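Small Spills, White Counters

The white countertop sells well. At Derndale, a kitchen and bathroom supplier with three showrooms, it makes up more than half of the worktops ordered each year, and Merike Siliņa, who manages the technical desk there, spends much of June answering letters about marks on it. Most of the marks are brown. They come from tea, coffee, potting mix, rust and wet leaves, and they behave in similar ways.

A brown liquid on a nonporous surface dries from the outside in. The rim of the puddle loses water first, pigment moves toward it, and the result is a ragged margin around a wetter center. The margin takes more work to remove than the middle. Wiping from the center outward carries liquid across clean counter and leaves a wider, thinner stain. The usual practice is to press first and wipe second.

Pressing calls for a dry microfiber cloth folded at least once. A typical household cloth weighs about 300 grams per square meter. Laid flat and pushed down with the palm, it draws liquid up into the pile. A second pass with a clean face of the cloth takes the remainder, and a third, slightly damp, handles the margin. Small specks are left until last, when the large areas are no longer feeding them.

Dry plant matter complicates the job. Crumbled leaves hold tannin, which goes back into solution as soon as water reaches them. Loose bits should be lifted off before any wet cloth touches the counter. Pots, baskets and lids standing nearby shed more of the same and are best moved to another surface for the duration.

Plates and other flat pieces go to the basin. Lucimara Camargo ran a guesthouse laundry and scullery in Bragança for six years and now writes care sheets for the Varevance line of tableware. Her method for a dark glazed or coated plate is plain: hold it upright by the rim, let a thin stream run over it, and rub with the flat of the hand or a soft cloth. Suds show clearly on black, so the rinse is easy to judge. A scouring sponge stays on the ledge unless residue has hardened. On a glossy dark finish its scratches are visible under any side light.

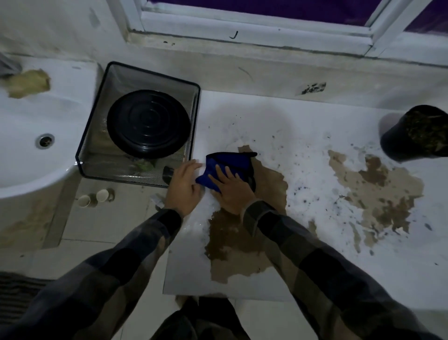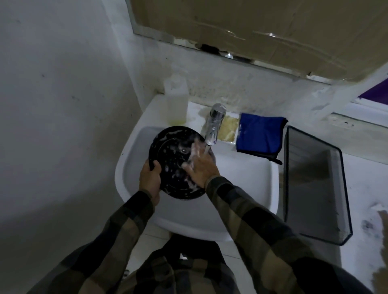
The order of work matters mainly for the cloth. Once it has taken up brown liquid it should be rinsed until the water runs clear, wrung out and hung open. A folded wet cloth dries slowly and can give the pigment back on its next use. Fabric softener coats the fibers and reduces uptake, and Camargo's sheets rule it out.

Marks that remain after three passes are treated with a paste of baking soda and water, left for 6 minutes and wiped off without pressure. Siliņa advises against bleach on the Plesance range, where it dulls the surface coat. For other makes she refers owners to the leaflet supplied with the counter.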